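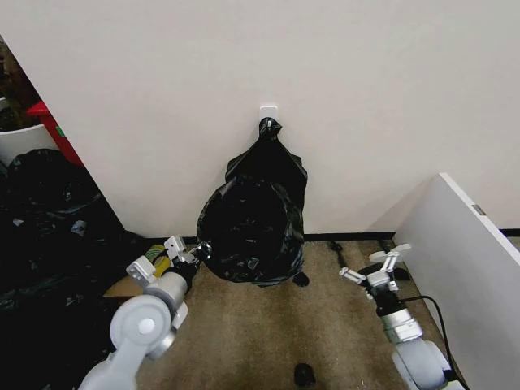 Bin bag on a wall hook — does anyone else do this?
Forum: Home & Storage

lullol_40
No room for a bin in the spare room, so I hang a bag off a stick-on hook. Does it hold long term? Mine is a small white one.

Posted 2020-08-14

bosow216
Fine for paper. I'd keep it clear of the carpet.

mattgrey
Disagree. Mine came down in June and took the paint with it. Get a small bin.

lullol_40
What was in yours?

mattgrey
Magazines, mostly. Fairly full.

bosow216
Well, that's the weight then — not the hook's fault. I empty mine at half.

tern172
Twist the neck and loop it over. Handles stretch.

mattgrey
Still say bin. The Aaltonen slim one fits behind a door.

lullol_40
Door opens the wrong way. Will stick with the hook and empty it more often.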